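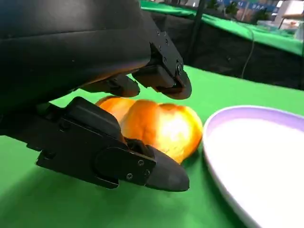
Wrist cam, orange pepper, thumb underneath and the top finger not touching yet.

Blog > Workshop > The Hand

Quick one, have to give the bench back by 6 and I still haven't swept.

So. The hand. Last post it was in pieces in a shoebox and I was complaining about screws. Now it's a hand. It closes, it opens, it mostly stops when I tell it to. Been running it on peppers at Ondwood, on the green table, with a white plate next to it for the drop. The whole job right now is pepper goes on plate. Sounds like nothing. Took me most of February.

Why a pepper. Mohit Grewal's idea (he has the locker under mine and talks to everyone). I was using a block of foam and he said foam forgives everything, get something slippery with a bad shape. Bell pepper, perfect. Shiny, lumpy, no two sides the same, and it rolls when you don't want it to. Also cheap, also you can eat it if you haven't crushed it. I have eaten a lot of pepper.

Stuff that changed since last time:

The thumb. Rebuilt it from stacked plates. Old one was a single piece and it twisted under load, you could see it go. New one is heavier and uglier and it stays put. Blunt tip so it can get in low against the side of the pepper without digging in.

Finger links. Still the same angular black ones, still the same little silver screws, but I swapped the order I tighten them in. Pivot first, then the outer ones. If you do the outer ones first the joint binds and you spend an evening thinking its the motor. Ask me how I know. Two evenings.

The pads. Tried rubber, tried heat shrink, tried the stuff you put under rugs. Rug stuff grips best but sheds. Settled on plain rounded tips for now and I'm making up the differnce with grip angle. Might go back to it.

The tendon. Was using fishing line. It stretches. Seema Sachdeva gave me the end of a spool of braided cord from her kite box and that was that, problem gone, she wouldn't take money so I owe her a coffee or a pepper.

Electronics are all off the Nelero board I moaned about in the fall. I take back maybe half of it. The current reading is noisy as anything but if you average it you get a decent guess at how hard you're squeezing. My stop value is 888, raw units, don't ask me what that is in newtons. I got there by squeezing things until I felt bad for them and backing off. Below 200 is just friction in the linkage so the code ignores it.

OK the wrist camera. Best thing I added and I nearly didn't bother. I'd been standing behind the arm craning my neck, and from back there every grasp looks good. From the wrist you see right away if the thumb is in under the pepper or just sort of next to it. Half the view is hand, sure. I thought about moving the mount out further, then Ramesh Rajput pointed out that half a view of hand is half a view of exactly what I'm trying to debug. Fine. Leaving it.
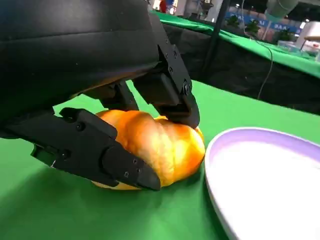
Finger on top, thumb against the lower front. The grip I want every time.

Two things I look for now in a view like that one. Thumb tip low on the front, top pad on the far shoulder of the pepper. If both pads end up at the same height the pepper squirts out sideways, every time, like a bar of soap. Having them offset lets it sit in the crook. I had the geometry drawn so both tips met dead center which looks lovely on paper and is wrong for anything rounder than a brick.

Did a batch of 33 grasps with the offset version. Four drops. Three of those were the same fat pepper, which I've decided has it in for me. The other one was me bumping the table. Before the offset I wasn't even writing them down, it was too depressing.

Plate is harder than I expected btw. The rim. Come in too low and the bottom of the pepper catches it and shoves the plate along, and then the next drop is off because the plate isn't where the code thinks it is. For now I raise up a bit more before going across. Rajkumari Negi says put the plate on a scrap of non-slip. She's right, and I have a whole roll of that rug stuff. Will do it.

Open items, mostly so I don't forget:

- cable routing at the wrist, it rubs when the arm rolls over
- threadlocker on the pivot screws, one backed out again
- release is too fast, pepper lands and rolls, want it to open slow for the first bit then quick
- pick up order from Vurnham (bearings, the small ones, and the spare horn)
- write down the stop value somewhere that isn't this blog

Somebody asked in the comments last time if I'd post the files. Yes but not yet, the thumb drawing has about nine wrong dimensions on it that I just know in my head and I'd feel terrible. Give me a couple weeks to clean up. If you really can't wait, email me and I'll send the mess as is.

And to Martti Hakala who wrote asking if it'd handle an egg: no. Not putting an egg anywhere near this thing until the release is fixed. Tomato maybe. Plum tomato, the firm kind.

Right, broom.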